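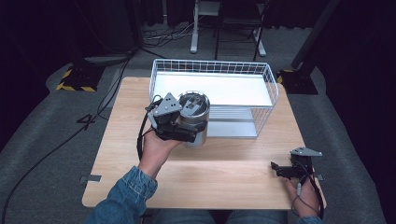 Figure 12. Two-handed demonstration at station 4. Left gripper closed on the tumbler, right gripper resting at the table edge.

Section 6. Running the hand-held gripper demonstration on an open day

6.1 Scope
This section covers the tabletop demonstration given to visitors at the Wakcombe site. It assumes the grippers have been charged, paired and zeroed as set out in Section 4. For the talk that goes with it, see the presenter's sheet kept by Zawadi Urio.

6.2 Before visitors are let in
1. Place the table on station mark 4. Check that the mark can still be read from the operator's chair.
2. Stand the wire basket at the back centre of the table, open side up.
3. Put the tumbler on the left half of the table with its lid fitted. The tumbler must be empty.
4. Lead each gripper cable down past the wrist, then away from the operator's feet. Leave enough slack for the operator to reach over the basket without pulling.
5. Start Skemurance on the station computer and select the profile "Drorari 2". Both grippers should show as connected within 60 seconds.
6. Open and close each gripper once by hand. The jaw reading must return to zero when the jaws are fully closed.

Note: If a reading does not return to zero, repeat 4.3 for that gripper only. The other one keeps its setting.

CAUTION: Stands are to be kept on their striped pads. Do not move a stand while visitors are on the floor – the sight lines are set for the day and will have to be measured again.

6.3 Giving the demonstration
1. Sit square to the table with one gripper in each hand. The triangular mount plate on each gripper faces up.
2. Rest the right gripper near the right edge of the table with its jaws open and pointing left.
3. Press Record and wait for the tone.
4. Close the left gripper on the tumbler and lift it clear of the tabletop. Hold it still in front of the basket for a slow count of two.
5. Carry the tumbler over the rim of the basket and set it down on the shelf panel. Open the jaws fully before drawing back.
6. Repeat with the right gripper if time allows.
7. Press Stop. The take is saved under the next free number.

Note: Keep the mount plates in view of the operator's own eyes. Takes in which a plate is turned under the hand are rejected by the checker (error 405).

6.4 Visitors trying the grippers
Visitors may use the left gripper only. The presenter holds the right one. Long sleeves are allowed but loose cuffs should be turned back. Let go of the gripper only after it is resting on the table.

6.5 Closing down
Open both grippers, exit Skemurance and hang the cables on the Ostermann rack. Report damaged connectors to Trinh Kim before the next session.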